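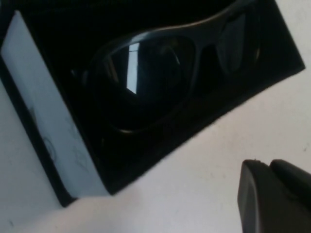 Maysoun Tannous wrote to ask whether she could throw out the box her sunglasses came in and keep them in a drawer with her keys. She had been told that the box was only packaging. The same question comes in often, so it goes first.

Can I throw the box away?
You can, but keep it at least until the return period is over. We accept returns only in the original box. After that, a rigid box is still a good place for a pair you don't wear every day. Keys and coins scratch lenses, and a drawer is where most of that happens.

Which way up should the glasses go?
Fold the left arm first, then the right, and lay them down with the lenses facing up. The arms take the weight and the lenses touch nothing. If your pair came with a cloth, put it under the arms, flat.

Do curved sport frames fit in a standard box?
Most do. The Trakdale and Steltia frames both fit with the lid fully closed. The Zeman wraparound is deeper and needs the tall box, part number 1146. If the lid doesn't close on its own, don't press it. Pressure on the bridge will bend the frame over time.

Can I stack boxes?
Yes, with the lids closed and the boxes lying flat. Keep the larger ones at the bottom.

How do I tell which pair is in which box?
Put a small label on a short end. A label on the lid is hidden as soon as you stack another box over it.

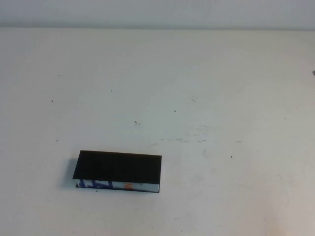

Labels written in pencil on masking tape come off cleanly if you change your mind later. Don't use packing tape on a printed side, as it pulls the color off.

Can I leave the box in the car?
Not in summer. A closed car gets hot enough to damage lens coatings, and the box won't prevent it. The same goes for a windowsill.

How do I clean the inside?
Dark linings show lint. Use a dry, soft brush or the sticky side of a piece of tape. Don't use water on a cardboard box. Let the glasses dry completely before you put them back.

Do you sell replacement boxes?
Yes, under the Mirnano name. Part 116 is the standard size and 1146 is the tall one. They are sold singly or in packs of 12. Orders of 400 or more go through our wholesale desk.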